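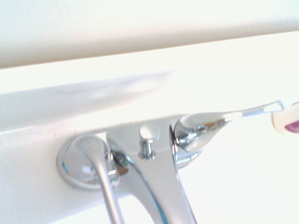 01/03/2023 – tap task, vanity rig, Brutham bench

Force stop on the right-hand lever again. The arm approached the tip of the lever, reported contact early and held position until I cleared the stop by hand. Log shows 7 stops in 30 attempts, all on the right lever, all in the last 20 mm of the approach. No damage found to the fingers or the tap.

First suspicion was the force threshold. Raised it one step, no change, put it back. Please leave it where it is.

Second suspicion is the depth estimate. Chrome against a white deck under the strong light gives Noiphan very little to work with, and the lever position it returns jumps between attempts although the vanity has not moved. The soap bottles do not show this. 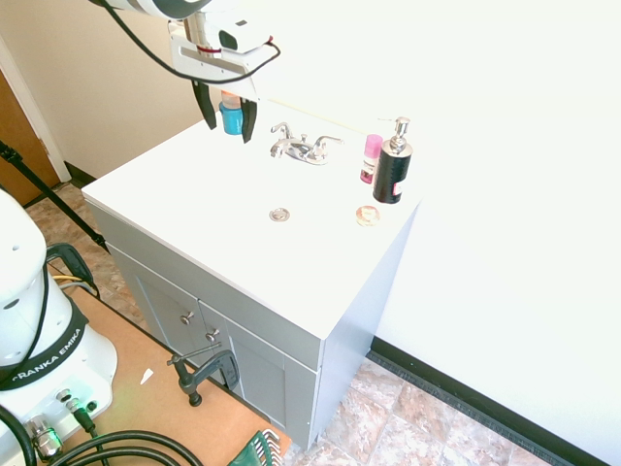 Page last changed: 01/03/2023, Ketsara Chareonsuk

Clamp on the platform checked and tight. Hand-eye calibration repeated, residual within limits, so I do not think it is the mount.

To do:
Dim the light on the wall side and repeat the same 30.
Cap approach speed at 100 mm/s near the tap until this is closed.
Ask Femosent whether the stop can log the raw force – at present we only get the flag.

Left lever not tested yet.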